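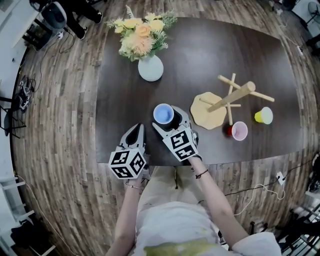 Kieran Conneely wrote that he'd read the Jurura announcement twice and still couldn't find the sentence that said what happens to the people on the tables.

> From: Kieran Conneely
> To: floor-talk
>
> It says the arms will "take over routine tabletop handling" at Gadcombe
> starting in August. Fine. It says those of us doing demonstrations
> will "transition." To what? The last time I was transitioned it was
> from a desk with a drawer to a desk.
>
> I'm not against it. I'd just like to know if I'm teaching my
> replacement or my coworker, so I can decide whether to be nice to it.

Kieran, I went to the meeting, so let me pass on what I have, with the warning that I was sitting behind a pillar.

The 200 sessions a week stay until the end of the summer. After that the number drops, and they wouldn't say to what. The cups and mug trees are considered close to done. Levchenko thinks folding and pouring will need people for a good while yet, and he is the only one over there who has done a full shift with a gripper in each hand, so I give him some credit. He lasted till lunch.

The new job is called "exception handling." You sit at a screen, the arm gets stuck with a mug, and you take over and unstick it. One person covers 5 arms. I asked if it pays the same as demonstrating and was told the bands are "being harmonized," a word I have never known to go up.

What bothers me more is the wrists. Right now my forearms are shot by three o'clock and everybody agrees that's a problem, there's a form for it. Sitting down all day waiting for a beep is also going to be a problem, and there's no form. At Sisulmont they switched over last year and a friend there says the work is easier and the day is longer. She also says you get oddly defensive about your arms. One of hers drops everything yellow.

And the scoring. We logged 3,193 demonstrations last quarter and 241 were thrown out, mostly for going too fast or for hands wandering off the table. I'd like it in writing that when the arm fumbles the mug, the rejected run doesn't land on whoever taught it. I asked that too. The answer was that it was a great question.

Things I think we should ask for together, before August:

- the pay band for exception handling, as a number
- first pick of the new spots for people already on the tables
- a break schedule for the screen job that isn't "when it's quiet"
- somewhere to put a coat

The last one is mine – I've been asking for it since before there were robots.

As for being nice to it, I'd go ahead. It learned everything it knows from us, including how you set down a mug when you're annoyed.

If you want to add something to the list, reply here and not to me privately, I lose those.

Filed under: Workplace & Automation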